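Editz 互助社区 > 庭院与户外 > 草坪与排水

黏土地草坪雨后长时间积水，盲沟该怎么做，是否需要全部换土

发表于 2018年1月15日　浏览 889　状态：已有采纳回复

北墙根没有太阳

院子情况先列一下，省得来回问。

房子是两层的独栋，后院长方形，从房子后墙到院子尽头的围墙长 11 米。院子地势是房子一侧略高，围墙一侧略低，肉眼看差别不大，用透明水管灌水量过一次，有落差，但中间有一块明显凹下去。下大雨后凹下去的部分积水，表面的水一般要第三天才看不见，踩上去出浆的状态还要持续更久。草在这一块已经稀了，夏天过后长出来一层青苔和一些莎草类的杂草，其余地方长势正常。

土是黏土。表层有一层当初交房时开发商铺的所谓种植土，挖开看厚度不均匀，薄的地方一锹下去就见黄黏土，里面夹着碎砖和水泥块。黄黏土用手能搓成细条，弯成圈不断。凹下去的部位挖了一个坑，灌满水过了一夜，水位下去得很少。

围墙外侧是公共排水明沟，物业书面同意从围墙底部开孔接一根管子出去，条件是只能排雨水，管口要装防鼠网。

去年秋天做过两件事：一是在草坪上撒过一次河沙，薄薄一层；二是用叉子扎过孔。两件事做完以后没看出区别，下雨照样积水。

现在想在二月份地不冻、草还没返青的时候动工。看了不少资料，说法互相矛盾，想请教以下几点：

盲沟的位置，应该沿着围墙走，还是直接从凹下去的地方穿过去。

沟挖多深多宽，坡度怎么定。院子的总落差不大，担心坡度做不出来。

管子选哪一种。建材店里有打孔波纹管，有带布套的和不带布套的，还有一种 Priltley 的双壁打孔管，价格高出不少，店员说不用包布，直接埋。

土工布要不要用。有人说必须用，有人说黏土里用布会糊死。

表层土要不要全部换掉。院子没有机械通道，所有土都要从房子侧面用小推车运，全换工作量很大，能不换就不换。

另外家里人每天要从后门走到院子尽头的工具棚，已经在草坪上踩出一条光秃的路，排水做完以后打算铺一条汀步，不知道汀步和盲沟有没有冲突，先做哪个。

雨水管目前是散排的，后墙有一根落水管直接落在散水上，水顺着散水流进草坪。这一点不知道有没有影响，一起写上。

碎石级配

先处理落水管。

你在最后一段顺带提了一句的事情，在这个问题里占的分量很大。半个屋面的雨水集中从一个点流进草坪，草坪下面又是不透水的黏土，这部分水不截走，后面的盲沟要按大得多的流量去做。用一根实壁管把落水管单独接到围墙外，中途不要和盲沟的打孔管合并。合并的后果是下大雨时屋面水灌进打孔管，再从孔里反渗到草坪下面，相当于给草坪做了一套地下灌溉。两根管子可以放在同一条沟里，实壁管放在下层或者并排放，到出口再各走各的，或者在围墙内侧设一个小沉砂井，在井里汇合后一根管出去。井底要比出水管的管底低一截，留作沉砂，盖子要能打开。

落水管和实壁管的接头处加一个可拆的滤网斗，每年落叶以后清一次。屋面上冲下来的泥沙和树叶比想象的多，埋在地下的管子堵了不好通。

接下来回答盲沟的问题。

一、位置

从凹下去的地方穿过去，往围墙方向走，出围墙。沿围墙走的那种做法是截外来水用的，适用于隔壁院子比你高、水从侧面渗过来的情况，你描述的情况里没有这个迹象。黏土的侧向渗透非常慢，沟离积水的地方远，中间隔着几米黏土，水过不来。盲沟在黏土里的有效影响宽度很窄，凹陷区如果比较宽，要在主沟上接支沟，支沟和主沟斜交，像鱼骨那样，支沟间距宁可密一些。支沟可以比主沟窄和浅，里面可以不放管，只填碎石。

二、深度、宽度和坡度

主沟起点在后墙散水外缘，终点在围墙，全长按 11 米算。起点沟底深 400 毫米，终点沟底深 500 毫米，高差 100 毫米，坡度接近百分之一，对于这种规模的院子够用。这里的深度是假定地面水平时的数值，你的地面本身向围墙方向有落差，所以实际开挖时不要用尺子从地面往下量，凹陷的地方从地面往下量会把沟底也挖成凹的，管子中间存水，日后就在那里淤积。

正确的做法是拉基准线。在沟的两头各打一根木桩，用水管水平把两根桩上的同一高程标出来，起点桩从标记往下量一个固定值到沟底，终点桩从标记往下多量 100 毫米。中间每隔一段再打一根桩，按比例分配。挖的时候在沟底放一根长直尺加水平尺随时检查，宁可浅一点再修，挖过头的部分不要用松土回填找平，要用碎石或者粗砂垫起来并夯实。

沟宽以能放下管子并且两侧各有一拳的空隙为准，再窄人站不进去，再宽只是多费石料。如果实壁管也走同一条沟，宽度相应加大。

开挖之前先核实地下管线。后院里常见的有庭院灯电缆、自来水、燃气。物业手里一般有竣工图，竣工图和现场不一致的情况很多，靠近后墙的一段用手锹慢慢挖，不要用镐。

还有一条：沟底深度要高于围墙外明沟在大雨时的水位。如果外面的明沟满水时高过你的出水口，水会倒灌进来。找一次下大雨的时候出去看一眼，在明沟的侧壁上做个记号，再决定出水口高程。这一步要在挖沟前完成，出水口的高程是整条沟的控制点，由出口往回推起点，顺序不能反。你那边二月份未必有大雨，可以看明沟侧壁上的水痕和青苔线，一般能反映经常性水位。

三、管材

普通单壁打孔波纹管柔性好，便宜，缺点是内壁有波纹，坡度小的时候容易存泥，疏通时高压水枪头也容易卡。双壁管内壁光滑，坡度接近百分之一的工况下更合适。Priltley 那种双壁打孔管没有用过，不评价具体品牌，但是店员说的不用包布直接埋，在黏土里不能照做。无论什么管，孔直接接触黏土都会被糊住，管子周围必须有碎石层。

打孔管如果只有半圈有孔，有孔的一侧朝下。这一点常有人装反。水是从沟底往上涨的，孔朝下，水位刚涨到管底就开始排；孔朝上，要等水淹到管顶才进水，沟里永远留着半管深的水。整圈有孔的管子没有方向问题。

管子连接处用配套接头，不要用胶带缠。起点一端向上弯出地面，装一个带盖的清扫口，盖子与草面齐平，割草机能从上面过去。

四、土工布

布放在沟壁上，包住碎石，不要直接套在管子上。两种做法的差别在过滤面积。布铺在沟壁，过滤面是整个沟的周长，局部糊住了其余部分还能进水；布套在管子上，过滤面只有管子表面那一圈，黏粒很快在布外面形成一层泥皮。所谓黏土里用布会糊死，说的多数是第二种情况。

布选针刺无纺的，不要选编织的，也不要选防草用的黑色薄布。两幅布搭接的长度不小于一锹宽，搭接方向顺水流，上游压下游。碎石填到离地面还有一层草皮土厚度的位置时，把两侧的布翻过来盖住碎石顶面，然后在上面铺一层粗砂，再铺土和草皮。

碎石要洗过的，粒径均匀，不带石粉。工地上便宜的混合料里面带粉料，用了等于没做。运来以后如果仍然有粉，在推车里用水冲过再下沟。

五、换土

不需要全部换。盲沟范围内挖出来的黏土不要再填回沟里，碎砖和水泥块趁机捡出来。凹陷区在排水做好以后补土找平，一次补的厚度不要盖过草叶，分几次补，每次等草长出来再补下一次。如果凹陷很深，就把草皮起出来，垫好土再铺回去。

补土用什么，取决于下面是什么。下面是黏土，上面补纯沙，两层之间会出现界面，水在沙层里停住不往下走，沙层底部饱和，效果和花盆底下没有孔差不多。你去年撒的那层薄沙就是这个情况，量少，没有害处，也没有用处。用和原来表土质地相近的砂壤土，掺腐熟的有机肥，翻进原来的表层里，让上下之间有过渡。

往黏土里掺沙改良也要慎重。掺的量不够时，沙粒嵌在黏土里面，干了以后硬度比原来的黏土还高。要让沙粒之间互相接触、形成骨架，沙的体积得超过黏土，这个量对一整个院子来说就等于换土。有机质的改良效果慢一些，但没有这种风险，每年秋天打孔以后刷一层进去，几年下来表层结构会有明显变化。

六、打孔

你用叉子扎孔看不出效果是正常的。实心叉齿在黏土里是把土往四周挤，孔壁反而被压实抹光，湿的时候扎更严重。要用空心齿，把土芯取出来，土芯搂走或晒干打碎，孔里刷入砂壤土。含水量以土芯能完整弹出、不粘齿为准。空心打孔机可以租，Halvorsen 有一款手推的小型机，租的时候看一下齿有没有磨短，磨短的齿打出来的深度不够，多走几遍也补不回来。

打孔解决的是表层透水和透气，解决不了下面黄黏土不透水。所以打孔放在盲沟之后，孔把表面的水送到表土层底部，盲沟再从表土层底部把水收走，两件事配合才有用。

七、施工顺序

1. 观察外侧明沟水位，确定出水口高程，和物业确认开孔位置。
2. 放线，打桩，标高程。
3. 起沟线范围内的草皮，卷起来放在阴处，隔天洒一次水，放置时间不要超过一周。
4. 从出水口一端往回挖。从低处往高处挖，挖的过程中如果下雨，水能自己排走。
5. 围墙开孔，穿套管，套管和墙体之间用水泥砂浆封堵。
6. 铺布，垫碎石，放管，复核坡度。
7. 往清扫口灌水试通，看出口出水，确认没有存水段。这一步在回填之前做，回填后发现问题要全部返工。
8. 填碎石，翻布盖顶，铺粗砂，铺土。
9. 铺草皮，轻压，浇透。
10. 出水口装防鼠网。网要能拆，孔径不要太小，太小了被树叶糊住，管子里憋水。

沟上回填的部分半年内会沉降，铺草皮时比周围略高一点，沉下去以后正好平。还低的地方再撒土补。

八、土方

挖出来的黏土提前联系好堆放和外运。挖出来的土比在地里的时候体积大，这一点常被低估，按挖方体积订车会少订。草坪上堆土要垫彩条布，推车来回走的路线铺木板，否则院子里原本没压实的部分也会被压实。雨后地面发软的时候停工，黏土在湿的状态下被踩过以后，结构破坏得很彻底，恢复要按年计算。

汀步的问题我放到最后说一句：先做盲沟，等回填部分沉降完再铺。具体的铺法不是我熟悉的，让别人补充。

北墙根没有太阳（提问者）

很详细，多谢。补充两个情况再确认一下。

出去看了外侧明沟，侧壁上有一条比较清楚的水痕，比我院子里地面低得多，按 500 毫米的终点深度放出水口，管底还在水痕以上，有余量。

另外落水管那里，散水是和后墙一起浇的，不想凿开。实壁管能不能从散水表面过，上面做个小坎盖住。

碎石级配

可以。散水表面走一段明管或者放一条成品线性排水槽都行，排水槽更整齐，盖板能掀开清理。注意不要在散水和后墙交接处打任何孔，那条缝原来的密封胶如果老化了，趁这次一起重新打。出了散水外缘再入地。

有余量就不用再加深。不要因为有余量就把坡度做得过大，后面沟浅的一段更不好挖。

三月不剪草

楼上写得太复杂了，我家也是黏土，当时就是找人在最低的地方挖了个坑，填满石子，上面盖土种草，一天就干完了。用了两年没问题。你那个院子又不大，没必要搞管子。

碎石级配

渗坑要下面能渗才行。提问的人挖坑灌水过了一夜水位几乎没有下降，说明坑底也是不透水的，渗坑填满以后就只是一个地下蓄水池，第二场雨就失效。你那里能用，可能是挖穿了黏土层，或者降雨量小。这个做法有适用条件，不能照搬。

三月不剪草

我那边确实挖到下面是沙子。

草种标签背面

排水那部分没有补充，碎石级配说的和我了解的一致。我回答草和汀步。

先说草。凹陷区的草稀了，青苔和莎草长出来，这两样都是土壤长期过湿的指示，排水做好之前除它们没有意义，除完还会长。排水做完之后青苔会自己退一部分，剩下的等表面干了用钢丝耙搂掉。莎草靠地下块茎繁殖，拔的时候块茎会断在土里，挖沟的时候看到了就连土一起清走，不要混到回填土里，否则会顺着整条沟长出来。

二月动工，草皮卷起来再铺回去，这个时间对暖季型草和冷季型草的影响不同。你没有说是什么草。如果冬天是枯黄的，就是暖季型，起草皮的时候它在休眠，根系恢复要等到返青以后，铺下去以后看起来一直是死的，不要急着换，也不要在这期间大量浇水，保持不干透就可以。如果冬天是绿的，就是冷季型，二月铺回去恢复得比较快。

原来的草皮如果已经很稀，底下又带着黏土，不建议再铺回去，直接用新草皮或者播种。买新草皮的时候翻过来看背面的土，草圃有些也是用黏土种的，草皮背面那一层黏土铺在你辛苦改好的砂壤土上面，等于又盖了一层不透水的盖子。要买沙床种的，或者把背面的土冲掉再铺。后一种做法费水费工，面积小可以考虑。

播种的话，凹陷区靠近北墙，你的用户名又叫这个，估计光照也不足。普通的混播草种里喜光的品种占大部分，播在阴处头一年出得很好，第二年就稀。看包装背面的成分表，不要看正面的名称。Truston 的混播有一款标称耐阴，成分表里各品种的比例是印出来的，可以自己对照，别的牌子只要肯印比例的也一样看。没有比例、只写“优质草种”的不要买。

每天直射光太少的位置，什么草都长不好，改成地被或者铺砾石更省事。这不是排水能解决的。

施肥在排水完成后的第一个生长季减半。根系在过湿的土里待久了，吸收能力差，按正常量给容易烧。留茬高度提高一档，叶面积大一些，恢复快。

再说汀步。

你的情况是每天固定走同一条线，草已经踩光了。这条线就是最合理的路线，直接沿着它铺，不要为了好看另外设计一条弯的，设计出来的弯路不会有人走，人还是会走直线，最后石头在一边，光秃的路在另一边。

和盲沟的关系有两条。

第一，不要把石头正压在主沟上面，尽量平行错开。沟上回填的地方会继续沉，石头跟着歪。一定要跨过去的地方，让石头横跨沟的两侧，两端都落在没有扰动过的土上，前提是石头够大。实在避不开，就等过完一个雨季再铺那几块。

第二，石头底下的垫层会形成一个个小坑，在黏土里每个坑都会存水，冬天冻了会把石头顶起来。所以垫层要能排水，离盲沟近的，在垫层底下往盲沟方向开一条窄槽，填碎石接过去。离得远的，垫层做薄一些，底下用铁棍扎几个深孔灌粗砂，作用有限，聊胜于无。

具体铺法：

1. 先干摆。按家里走得最多的人的步子，平时怎么走就怎么走一遍，脚落在哪里就把石头中心放在哪里。成年人和小孩步距不同，以每天走的人为准。摆好以后放两天，走几趟，不合适再挪。

2. 用平口锹沿着石头边缘切进草皮，把石头移开，起出草皮和土。深度等于石头厚度加垫层厚度再减去一点沉降量。石头厚度不一的，每一块单独量，在石头背面和坑里插的竹签上写同样的编号。

3. 坑底夯实，不平的地方铲平，不要用松土垫。

4. 铺垫层。粗砂或者石屑，刮平。不要用水泥砂浆，草坪里的单块石头用砂浆固定，沉了以后没法调。

5. 放石头，用橡皮锤从中心往四周敲，边敲边用水平尺看。允许有很小的坡，方便水流下去，坡的方向避开房子。

6. 石头表面与土面齐平或略高，要低于剪草后的草面，割草机能直接推过去。高出来的石头会打刀片，也绊脚。

7. 缝隙回填砂壤土，压实，补播草籽。

8. 两周后检查一遍，有晃动的撬起来重新垫。

石材方面，表面不要抛光的。阴面的院子石头上会长青苔，抛光面加青苔非常滑。火烧面、荔枝面或者自然面都可以。砂岩吸水率高，在积水的院子里长苔最快，花岗岩和玄武岩好一些。厚度太薄的石板在草坪里会断，尤其是中间悬空的时候，薄板只适合铺在有硬基层的地方。

单列和双列的取舍：只有一个人空手走，单列够了。如果要推小车去工具棚，单列不好用，车轮正好压在石头两侧的草上，两道车辙很快又踩实积水。要推车的话，铺成两列，两列中心距按车轮距定，人走哪一列都行，也不必排得很整齐，石头大小可以有差别，前后错开一些，只要车轮大部分时间落在石头上。

双列的石头之间仍然留草，不要把中间填成硬地，否则雨水落在上面没有地方去，又全部流到低处。

石头颜色没有技术上的区别，深色的夏天烫脚，浅色的显脏。深色石头如果带浅色斑点，泥点子不太明显。

附一张草坪上铺两列汀步、通向房子的效果图。

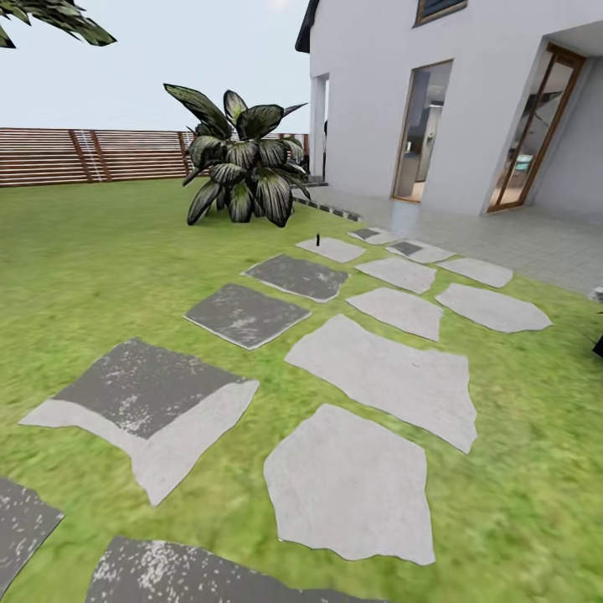
同版块相关讨论

落水管接到地下以后怎么做检修口

空心打孔之后土芯留在草坪上还是清走

草坪里的单块石板冬天被冻胀顶起，怎样重新垫平

黏土院子种树，树坑底部需要单独做排水吗

无纺土工布的克重怎么选

出水口防鼠网多久清理一次

打孔波纹管接双壁管，接头去哪里买

本帖采纳的回复：碎石级配。帖子仍可继续回复，补充资料请写明当地土质和冬季最低气温。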